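Cabos, mangueiras e o meu segmentador teimoso

Publicado em 4 de outubro de 2025 por Malou | Imprimir | Enviar por e-mail

Prometi no último post que ia falar de objetos deformáveis, então vamos lá!

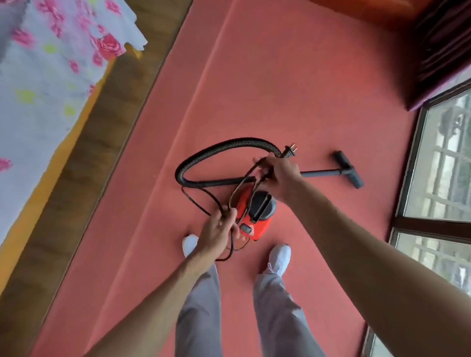 A semana foi toda do rastreador. O Jorico (o nosso módulo de percepção, para quem chegou agora) se dá muito bem com coisas rígidas, mas cabo fino e preto enrolado em cima de outra coisa preta... ai. A máscara pula do fio para a mangueira e volta, e o planejador recebe uma "corda" que se teletransporta. Rodei 342 clipes na segunda e em mais de 20 deles a identidade trocou justo na hora em que a mão tapava o cruzamento.

O que ajudou foi parar de tratar o cabo como máscara e ajustar uma curva, com nove pontos de controle e uma penalidade de curvatura — ideia do Fedir, que eu achei feia e agora adoro. Quando a mão cobre um pedaço, a curva segura a forma por cinco quadros antes de desistir. O plugue virou uma classe separada e serve de âncora para a ponta.

Falta a mangueira, que é grossa e cheia de anéis e confunde o fluxo óptico. Em março tentei filtrar isso e ficou lento demais. Semana que vem tento de novo.

Comentários (2)

Halyna Bilyk: A curva aguenta nó de verdade ou só volta solta?

Malou: Só volta solta, por enquanto! Nó ainda quebra tudo.

Posts recentes
Calibração sem choro
Por que larguei o Cabello
Logs do Tarnholm, parte 2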